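Small Kitchens board > Steaming and boiling
Thread: Tiered electric steamer, where do you put the lid?

Posted by vidmont_meenakshi
February 13, 2024

I've had a multi-tier electric cooker since August and use it mostly for buns and dumplings. It's fine, but I have a short worktop and the lid drives me mad. With the cooker out and a plate beside it there is hardly anywhere left for a big round piece of glass. At the moment I lay it flat on the table with the handle up. 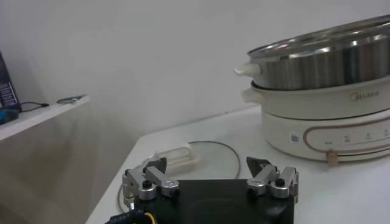
Yufang Jiang: Flat with the handle up is how I do it too, but put a tea towel under it. The drips run to the rim and then you have a ring of water creeping towards your plate.

Posted by prunddale77
I'd go the other way and turn it upside down. The wet side faces up and the water stays in the lid. Then you tip it in the sink when you're done.

Posted by vidmont_meenakshi
Tried that. Mine rocks on the handle and I don't like a hot glass lid rocking about near the edge.

Posted by prunddale77
Fair enough. Mine has a flat knob so it sits still. Depends on the handle.

Posted by Santosh T
Stand it in a plate rack. I bought a cheap wooden one and it holds the lid and the spare tray. Takes up less room than laying it down.

Posted by Yufang Jiang
Racks are all right if you have one that's wide enough. The slots on mine are made for plates and the lid leans out over the side. I went back to the towel.

Posted by vidmont_meenakshi
OK, towel it is for now. I'll measure for a rack.

Second question while I'm here. I get my frozen buns from Kashyap, the shop on Prunddale Road, and I've been putting them straight on the metal insert. Some come away clean and some leave their bottoms behind. The insert has small round holes in the middle and long slanted slots at the sides, and I think the slots are worse. I lift them off one at a time on to a white plate next to the steamer and go slowly. 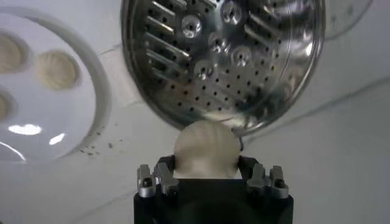 I've oiled the metal with a brush and that helped for the first batch but less for the second. I don't want to buy paper liners every month if I can avoid it. Is there something washable that people like?

Posted by Santosh T
Cabbage leaves. Free if you were having cabbage anyway. Cut them to size and leave gaps for the steam.

Posted by hertta_k
I don't get on with cabbage, everything ends up tasting of it. I use squares of baking paper, one under each bun, and a pack lasts me ages. Let the buns stand for 4 minutes with the heat off before you lift them. They firm up a bit underneath.

Posted by prunddale77
Disagree about the waiting. If mine sit in there with the lid on, the tops go wrinkly and damp. I take them out as soon as the timer goes.

Posted by hertta_k
Lid slightly open while they stand, I should have said.

Posted by Yufang Jiang
For washable, try a silicone mat with holes in it. I have a Zarkach one and it has been through the dishwasher plenty of times. Check the size of your tray first. The first one I bought was too big and curled up at the side.

Posted by vidmont_meenakshi
Thanks all. I'll try the paper squares tonight with the lid open a crack, and look at the mats after that. Does the mat hold on to smells? I do fish in the bottom tier sometimes.

Posted by Yufang Jiang
A little, yes. I keep a separate one for fish.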